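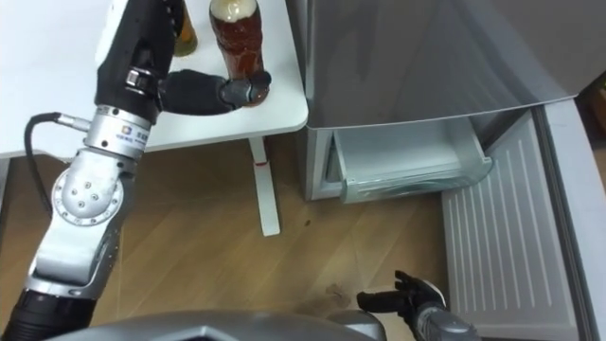
Drinks table and refrigerator, freezer drawer open.

Skokgate House - Minutes of the Kitchen Meeting
November 2025

Present: 11 residents. The meeting was held in the shared kitchen and started 15 minutes late.

1. Minutes of the last meeting
The minutes were read and accepted with one correction. The shelf beside the window belongs to the second floor, not to the third.

2. Refrigerator
The silver refrigerator was discussed for a long time. It was agreed that the pull-out freezer drawer will stay in common use, and that no person keeps more than two boxes in it. Food without a name and a room number will be thrown away on the last day of the month. It was asked that everyone pushes the drawer fully in before closing the door. A second refrigerator was proposed, but the price from Falletti was 174 dollars with delivery and the meeting did not want to spend this now.

3. White table
The table stays next to the refrigerator. A proposal to move it under the window was voted on and did not pass. It will be used for drinks only - no cooking pots and no wet dishes. Who spills something must wipe the top and also the floor near the leg.

4. Bottles
Bottles of drink may stand on the table during the evening, but after this they must go back to the rooms. Empty bottles go to the crate by the back door. The Londoño shop takes them back, and the money goes to the kitchen box. There are now 40 dollars in the box.

5. Cleaning list
The new list was accepted. Each floor cleans for one week, beginning with the first floor. The sponge and cloths will be bought at Brarkamar together with the dish soap.

6. Other matters
The light over the sink is still weak. The second floor will ask the office again.

Next meeting: January, same place.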